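Search this site Search Go

The Long Wait for the Butler

Kelly Clegg on whether the machines are ready to tidy up after us

My mother was promised a robot housekeeper by a magazine very like this one. She is still doing her own ironing, and has kept the cutting out of spite.

So I went to Dreltley with modest hopes. Skavance has spent 19 months there teaching robot arms to do small domestic jobs, most of them first in simulation, where a dropped plate costs nothing and the floor never needs sweeping. I had asked to see something to do with laundry. Laundry, said Delphine Castellanos, who runs the tests, was "a bit ambitious for a Monday".

We did toy blocks instead.
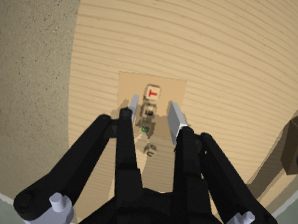 Castellanos has a toddler at home and is under no illusions about the competition. A child of two will pick up a block while looking at something else entirely. The software has to decide where the block is, which way it faces, how wide to open and when to stop squeezing, and it must do all this again for the next one. Her team ran 949 attempts at tidying in March. She called 102 of them "clean", a word she then spent ten minutes defining.

"People see an arm weld a car and think socks must be easy," said Kidus Tesfamariam, her colleague. "The car is always in the same place. When was your sock last in the same place?"

I declined to answer.

Shop floors are further along, up to a point. At Beyene, a packing firm in Zotmont, Feven Kumsa has one arm moving cartons from a belt to a pallet and is very fond of it. It is never late. It also stops dead if a carton arrives with its flap up, and then somebody has to walk over and fold the flap down – a job that did not exist before the robot came.

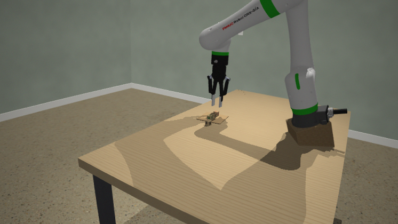

A FANUC CRX-5iA, gripper open, in a simulated room with very little to tidy.

Kumsa thinks useful help in the home will come one chore at a time, and dull chores first. Castellanos would put her money on loading a dishwasher. Unloading it, she says, is another matter, and so is knowing where you keep the colander.

I rang my mother with the news. She asked whether it did collars.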